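Siltel Odine Kitchen Vacuum Sealer — Set-up and Use
Section 3: Preparing bags and making your first seal

Read this section before you plug the sealer in for the first time. It covers where to put the machine, how to make a bag from the roll, and how to seal dry food. Moist food and the marinade setting are dealt with in Section 4.

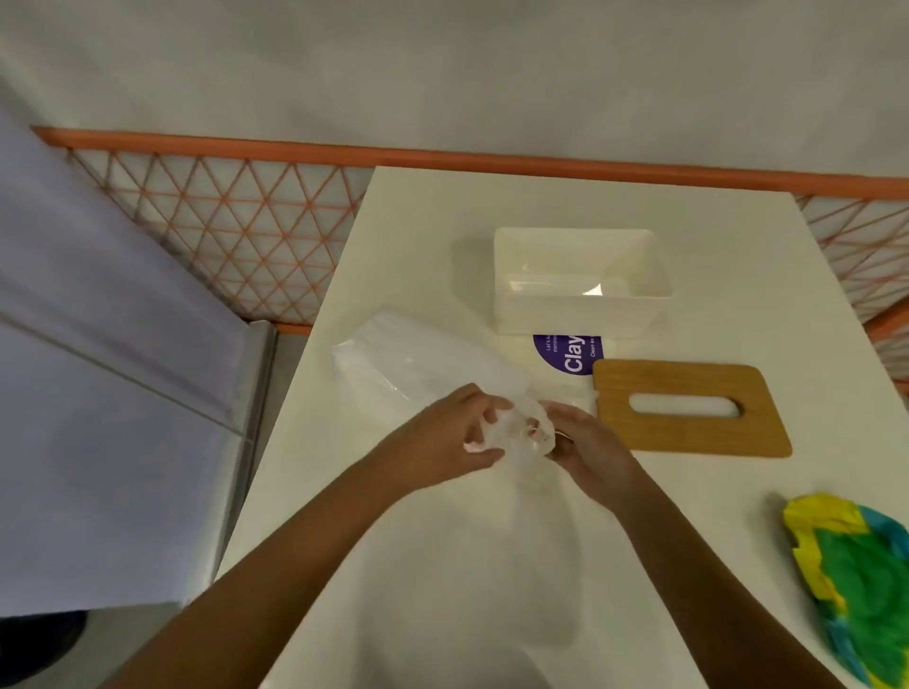
The sealer works only with embossed bags and rolls, which have a pattern of fine ridges on one side. Ordinary freezer bags, bread bags and carrier bags are smooth on both sides. They close flat against the nozzle before the air has been drawn out, and many of them melt on the sealing bar. Kravets rolls in the narrow and wide sizes fit the cutter on this model.

3.1 Choosing a place for the sealer

1. Stand the sealer on a flat, dry worktop at least 15 cm from the wall. The lid needs this space to open fully.
2. Leave enough clear worktop in front of the machine for a full bag to lie flat. A bag that hangs over the edge will pull on the seal while it is still soft.
3. Check that the four rubber feet are touching the surface. If the machine rocks, move it.
4. Plug the mains lead into the socket at the back of the machine, then into the wall. The green light comes on.

CAUTION: Do not run the sealer from the same extension lead as a kettle, toaster or other heating appliance.

3.2 Making a bag from the roll

1. Open the lid and lift the cutter bar.
2. Drop the roll into the storage bay with the loose end coming off the bottom and towards you.
3. Pull out the length you need. Allow for the food plus about 8 cm of empty bag at the top. Add a little more if you mean to wash and use the bag again, as you lose a strip each time you cut it open.
4. Lower the cutter bar and slide the blade across in one movement. Going back and forth leaves a ragged edge.
5. Lay one cut end on the sealing bar. It should stop short of the vacuum channel.
6. Close the lid and press down on both corners until they click.
7. Press SEAL ONLY. The red light stays on while the bar is hot and goes out when the seal is done.
8. Press both release buttons and lift out the bag.

Look along the seal before you fill the bag. A good seal is an even, clear line from one side to the other. White patches or gaps mean that the plastic was creased. Cut the strip off and seal it again.

3.3 Filling and sealing

1. Turn the top of the bag back to make a cuff. This keeps crumbs and grease off the part that will be sealed.
2. Put the food in and spread it out in a single layer where you can.
3. Unfold the cuff and wipe the inside of the opening with kitchen paper.
4. Hold the opening by its two corners and pull it gently sideways until it is smooth.
5. Place the opening in the vacuum channel, between the two guide marks.
6. Close the lid, press down until both corners click, and press VAC & SEAL.
7. Wait for the pump to stop and the red light to go out. Release the lid.

Note: Soft foods such as bread and berries are crushed by the full vacuum. Freeze them on a tray first — overnight is long enough — or press SEAL ONLY as soon as you are happy with how tightly the bag has drawn in.

Note: Wrap bones, dry pasta and anything else with sharp ends in a sheet of kitchen paper before bagging.

CAUTION: The sealing bar stays hot after the light goes out. Keep fingers away from it and let the machine rest between bags. After 13 seals in a row it will switch itself off until it has cooled.

3.4 If the bag does not seal

The pump runs but air stays in the bag: the opening is outside the channel, or the foam gasket is dirty. Take the gasket out, wash it in warm water, dry it fully and press it back in.

The bag seals and then slowly fills with air: there is a pinhole, or a crease in the seal. Try a new bag. For long storage you can make a second seal just above the first.

The pump does not start: one side of the lid has not clicked shut. Open it and press down again, both corners together.

The seal has melted through: the bar is too hot. Leave the lid open for 2 minutes and turn the heat setting down by one step.

Spare gaskets and cutter blades are sold through Retport. Quote the model number on the plate under the machine.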